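Ticket 307 – Gripper won't close fully, left finger lagging
Site: Tratcombe store
Unit: shelf robot, right arm
Raised by: Kianoush Heydari
Priority: High
Status: Open – waiting on part

Reported fault
Stops mid-pick with a grip fault. Left finger closes late, sometimes not at all. Worse after lunch than first thing. Packets fine, boxes drop. Store staff have been clearing the fault on the panel and carrying on, so the count in the log is 61 since the last service visit. Please can they stop doing that.

08:40
On site. Read the log off before touching anything. All 61 are the same code, grip position not reached. No overcurrent, no comms drops. Arm itself is happy, homes fine, no odd noises.

09:05
Gripper on its own, arm parked. Open/close 20 times from the panel. Left finger hangs back on maybe one in four. Right finger perfect every time. Swapped the two finger cables over at the wrist – fault stays on the left. So not the cable and not the driver channel. Swapped them back.

09:30
Checked finger bolts with the torque driver. Right side both tight. Left side top bolt took nearly a quarter turn before the driver clicked. Not marked with paint pen either, so whoever fitted it last didn't finish the job. Cleaned, threadlock, torqued, marked. Left to set while I got on with the camera.

10:15
Wrist camera mount ok, no play. Lens wiped. Calibration was out by 3 mm across the shelf, re-ran it and it came back inside limits. Dont think that's the cause but it won't have helped with the boxes.

10:50
Closed the gripper by hand with power off. Can feel a tight spot at about half way on the left, gritty. Right is smooth. Bush is going I think. Greased it to get through today, it's not a fix.

11:20
Arm back up in the aisle, wrist rolled over for the clearance check. Took one off the wrist camera for the record, fingers raised, shelving to the left.
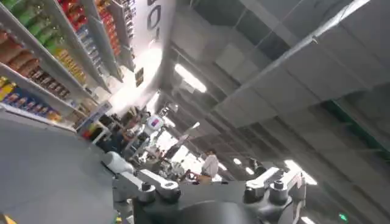 Test results

Dry cycles, no product: 80 run, no faults. Left finger still a touch slower than right by eye but inside the time window now.

Picks with product: started with packets, all good. Boxes next, one grip fault on the wider ones, retried by itself and took it second go. Would of been a hard stop before.

Force reading at the fingertip: left lower than right, and it drifts. Left the threshold where it was. Please nobody lower it to get rid of the fault, you'll just have boxes on the floor.

Speed: dropped arm to slow profile until the bush is changed. Store manager told, not thrilled.

Parts
Left finger bush kit – ordered through Stondex. They say a few days, said that last time as well.
Spare finger assembly – Trastano had one in October, have asked if it's still on the shelf. If it is I'd sooner swap the whole finger and do the bush on the bench.

To do
– Fit bush or finger, whichever lands first
– Re-check all four finger bolts at the same visit, check paint marks haven't moved
– Re-run calibration after, not before
– Put speed back to normal
– Rahimi to send the last service sheet, want to see if the left bolts were signed off

14:10
Rang the store. Two faults since I left, both cleared on auto retry. Asked them to write down the time and which shelf if it stops hard, and leave it stopped. Keeping ticket open.

K. Heydari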